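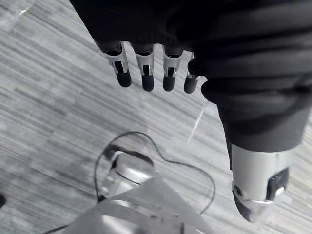
Fig. 4.1 Loose black cloth gathered in soft horizontal folds. Look for the weave in the faint highlights.

CHAPTER 4
Sleeves, Folds and Hems

Hauke Schwerdtfeger
Workroom Textiles, student edition. Chapter text revised 2020-01-13

Before you start: have Chapter 3 done (grain, straight and cross). Bring your sample book, chalk, pins, a long ruler, and the dark cloth from the kit. Not the stretch piece, that comes later.

What this chapter covers

Loose sleeves. What cloth does when there is more of it than the length calls for. Where the hem ends up and why it is never where you drew it. How to read folds on dark cloth, where half the information is missing. Pressing comes in the second half, plus the first graded sample.

Words to know: ease, fullness, gather, pleat, drape, hem, hem allowance, seam allowance, grain, hand.

4.1 Loose is a decision

A sleeve can be loose because somebody planned it or because somebody cut it wrong. Looks the same on the table. Looks very different once it hangs.

Fullness is the extra width in a piece of cloth, over and above what it has to go around. Extra length is a separate thing and students mix them up every term. Fullness gives you folds that mostly run up and down. Extra length, when the cloth is pushed up or held from below, gives you folds that run across. Both at once and you get a bunch. Go back to Fig. 4.1 and find the folds that run across. Soft ones, no crease line.

A fold is soft when the cloth turns over itself without being pressed flat. A crease has an edge. You can move a soft fold by pulling the hem. Try that with a crease and it stays put, more or less, until steam gets involved.

Ease is smaller than fullness. Ease is what lets an elbow bend. If you can see it from across the room it has stopped being ease.

4.2 Reading dark cloth

Hard. Everyone finds it hard. Black cloth swallows its own shadows, so the inside of a fold and the flat part next to it can come out the same. What you have to go on is the highlight, a thin lighter streak along the top of a fold where light comes in at a low angle. In that streak you get the weave too, if you are lucky with the lamp.

So: light from the side. Turn off the ceiling light over your table if the others don't mind. Set the lamp low, 40 cm from the cloth, and turn the cloth, not the lamp. Stop when a row of highlights shows up. Chalk a short tick at each one. Now flatten the cloth and look at where the ticks went.

Ticks in a straight line along the cross grain mean the cloth folded square. Ticks that wander off to one side mean the piece is hanging off grain, or you pulled it, or it was cut crooked at the shop (happens a lot with remnants). Recut before you sew anything. Recuting after is misery.

Do not judge fiber from a highlight. A dull cotton and a dull polyester can give the same streak. Use the burn test from Chapter 2, outside, with the tray.

4.3 The kit cloths

Two dark cloths in the kit this year. Gevura is the plain weave, medium weight, matte. Strobel is the twill, heavier, with the diagonal you can feel with a fingernail. The old kit had Calitz in place of Strobel. If yours is second hand and has Calitz, fine for this chapter, but leave an extra 5 mm at the seams. It frays.

Thread: Drisulik black 712, same spool as before. If the spool has run out any black of the same thickness will do. Write down in the sample book what you used.

Hang a strip of each from the rail and compare.

Gevura makes many small folds close together. Lets go of them when you shake it.
Strobel makes fewer, rounder. Holds on to them overnight.
Calitz, if you have it, somewhere between, and the cut edge curls a bit.

Weight alone does not decide this. Stiffness does a lot of the work. A light cloth with a stiff finish stands away from the arm like paper, and a heavy one with a limp hand falls straight down. "Hand" is just the trade word for how cloth feels when you handle it. You will see it on supplier cards.

4.4 The hem

The hem of a loose sleeve gets looked at more than any other part of it. It frames whatever comes out below. It also drops. Cloth cut on the straight grain drops very little, cloth anywhere near the bias drops a lot and unevenly, one side first.

Order of work for a plain turned hem:

Hang the sleeve overnight, pinned at the top only.
Mark the hem line from the floor up, not from the shoulder down.
Trim to a 4 cm allowance.
Turn the raw edge under, press, turn again, press.
Pin across the fold. Pins along the fold make it walk.
Stitch from the inside, close to the upper edge.

Marking from the floor feels backward and people skip it. Then the hem tilts, and they unpick. The floor is level, the shoulder isn't. With one person holding the ruler and one chalking it goes quickly.

On gathered sleeves hem first, gather after. On a sleeve that will only be pushed up and bunched by hand, hem it at full length, since the bunching will come and go in wear and the hem has to look right both ways.

A deep hem adds weight at the bottom and pulls the folds straight. Sometimes you want that. On Strobel a deep hem is too much, it swings. Keep it narrow.

4.5 First sample

One sleeve tube, Gevura, cut on the straight grain, open at both ends. One side seam. Turned hem at one end, other end left raw. No lining, no cuff.

Slide it over the padded form and push it up until it bunches. Draw what you see, pencil, ten minutes, highlights only. Leave the shadows as blank paper. Then pull the tube straight and draw it again next to the first.

Under the drawings write: which folds went away, which stayed, wich way the hem leans. Short notes are fine. Attach a thread end and a scrap of the cloth with the grain arrow marked.

Samples go in the book by the start of February. Late ones get looked at but not graded. Pressing tools next, section 4.6, and please read the part on scorch marks before you plug anything in.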